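Safe Church Practices: Walk-Through Checklist for Pastoral Care and Counseling Rooms

Skorkik Community Church, lower level and east hall
Completed January 2021 by Henryk Nowicki, with Santino Carrasco from the parish council
Previous walk-through: December

Mark each line Yes, No or N/A. Add a comment for every No.

ROOMS USED FOR ONE-TO-ONE MEETINGS

1. Door has a clear window, at least hand height by hand width. YES
Comment: Room 2 window had a seasonal poster taped over it. Taken down during the visit.

2. Window can be seen through from the hall with the lights on. YES

3. Door cannot be locked from inside without a key. NO
Comment: Room 4 still has the old push-button lock. A Nishimura passage set is on order. Until it is fitted, Room 4 is for storage and group use only.

4. Seating is arranged so that both people have a clear path to the door. YES
Comment: The couch in Room 2 has been replaced with two armchairs.

5. Another adult is in the building and within earshot for every scheduled meeting. NO
Comment: Sign-in sheets show 11 evening meetings where the second adult is not named. The person may have been there, but the sheet has to say so. Henryk will speak to the evening team.

6. Meeting length and end time are posted or agreed at the start. YES

RECORDS AND APPOINTMENTS

7. All pastoral care appointments are entered in the shared calendar. YES
Comment: Entries show initials only. Keep it that way.

8. Case notes are kept in a locked cabinet, with keys held by two named people. YES
Comment: Drirnamex cabinet in the office. Second key moved from the desk drawer to the key safe.

9. Limits of confidentiality sheet is given at the first meeting and signed. NO
Comment: 17 files checked, 4 without a signed sheet. All four are older files. Get signatures at the next meeting or close the file.
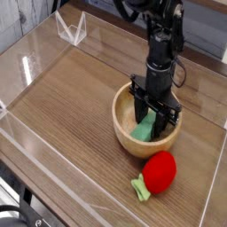

Green sponge in a light wooden bowl.

PEOPLE AND TRAINING

10. Background checks are current for clergy, lay counselors and home visitors. YES

11. Boundaries training completed within the last two years. NO
Comment: Two home visitors are overdue. They have been taken off the visiting list and can go back on when the certificate is in the office.

12. Each counselor has a supervisor from outside the congregation. YES
Comment: Names are in the front of the red binder. Santino asked whether supervisors are told when a counselor has a long-running case. The policy does not cover this. Goes to the council.

13. No counselor is meeting with a relative, employee or business contact. YES
Comment: Based on written statements only.

REPORTING

14. The notice on how to report a concern is posted where anyone can read it without asking. NO
Comment: Posted in the east hall and the women's restroom. Missing from the men's restroom and the lower level. Print two more copies.

15. The notice lists a contact who is not on staff. YES

16. The phone number on the notice works. YES
Comment: Called from the office during the visit. Voicemail greeting gives the old pastor's name and needs to be recorded again.

17. Staff can say what they would do if told about misconduct. YES
Comment: Asked Rika at the front desk and the youth leader. Both said they would write it down, call the outside contact and not question the person further. Both knew that suspected abuse of a child is also reported to the state.

OPEN ITEMS
Room 4 lock: Henryk
Second adult on sign-in sheets: Henryk
Four unsigned confidentiality sheets: each counselor, own files
Reporting notices and voicemail greeting: Rika
Question on supervisors: Santino, next council meeting

Copies to the pastor, the council and the red binder.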